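March
By Hiếu Phan, with Syafiqah Subramaniam and Yuto Sekiguchi
9 min read

Does a Shorter Shower Save What the Poster Says? A Report on the Clarkdale Hall Water Challenge

Every bathroom in Clarkdale Hall has the same poster. It says that cutting your shower by two minutes will save "hundreds of gallons" a semester, and it has a drawing of a smiling drop of water. Our group was assigned to write about a campus sustainability effort, and most of the class picked one they liked. We picked this one because none of us believed the poster.

The challenge ran for six weeks. Students signed up on a form, got a small sand timer, and wrote down their shower times on a sheet taped inside the bathroom door. At the end the hall office announced that residents had saved 500 gallons a week. We wanted to know where that number came from.

What we asked for

We wrote to the hall office and asked for three things: the sign-up list with names removed, the time sheets, and the water meter readings for the building. We got the first two in a folder. The third took longer. Jalen Ridgeway, the resident director, told us the building has a single meter shared with the laundry room and the kitchen, and that the readings come to him in a monthly bill. He was helpful about it, and he did not pretend the bill could tell us much.

The sign-up list had 190 names on it. That sounds good until you look at the time sheets, which thin out badly after the second week. By the last week most of the rows were empty, and one sheet had been used to settle an argument about whose shampoo was whose.
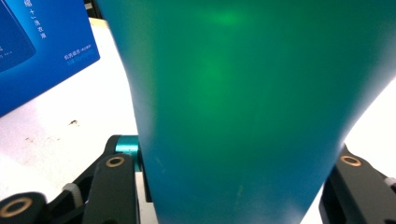

So the first problem is who was still being measured. A person who forgets to write down a long shower looks the same on the sheet as a person who went home for the weekend. The office handled the gaps by taking the average of whatever times were written and applying it to everybody who had signed up. We don't think this was done to fool anyone. It is the kind of thing you do when you have a spreadsheet due. But it means the people who quit were counted as if they had kept going, and those are probably the people whose showers went back to normal first.

The "before" number

The second problem is worse. To say you saved water you need to know how much you used before. Nobody timed a shower before the challenge began. The office took a typical shower length from the booklet that came with the timers, which are sold by a company called Tellier. The booklet gives one length for all people everywhere and has no source for it. A company that sells shower timers has some reason to think showers are long.

Yuto wanted to test this, so we asked people on our own floor to time themselves with their phones for a week and change nothing. Few agreed and fewer finished. The times we did collect were mostly shorter than the booklet's "before" number, with a couple much longer. Our sample is small and made up of our friends, and knowing you are being timed probably changes how you shower, which is exactly the complaint we are making about everyone else. We include it only to say that the starting point could easily be wrong, and if it is wrong the savings shrink or vanish.

The shower heads

The third problem we found by accident. Phong Ung, who lives on the top floor, mentioned that the water up there barely comes out. We went and checked with a bucket and a phone timer. The top floor filled the bucket a lot more slowly than the ground floor. The office had used one flow rate for the whole building, the one printed on the box of the newer shower heads, and the newer heads are only on the lower floors. Two minutes off a shower on the top floor is not worth the same as two minutes off a shower on the ground floor.

We put the bucket times and the sheets into Tiltonow, the charting site our class uses, and tried the calculation again several ways. Depending on what we assumed, we could get a number near the office's number or a number close to nothing. We chose not to print one of our own, and our instructor has already told us this may cost us points.

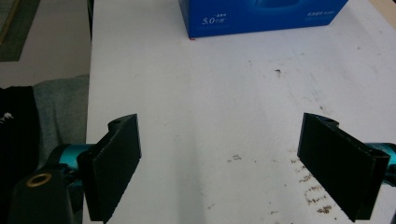 Figure 2. White tabletop with a blue box marked "5.0."

What people told us

Syafiqah did the interviews on a Wednesday evening in the lounge. Several residents said they liked the challenge and that it made them think. One said she now turns the water off while shaving her legs. Another said he had signed up for the free timer and used it for board games.

We asked whether the challenge had changed what they do now. Most said "a little." We have no way to check that, and we notice that "a little" is what people say about flossing.

Recommendations

If the hall runs this again, it should time showers for at least two weeks before handing out anything. It should drop people from the count when they stop filling in the sheet. It should measure the flow on each floor, which took us one afternoon. A separate meter for the bathrooms would settle most of this, but Jalen told us not to hold our breath.

We would also take down the poster, or at least the part with the gallons. Shorter showers do use less water than longer ones. How much less, in this building, with these residents, is still unknown, and the report the office sent to the college should say so.

Contact: Student Projects Desk, Clarkdale Hall | Copyright the authors | Back to top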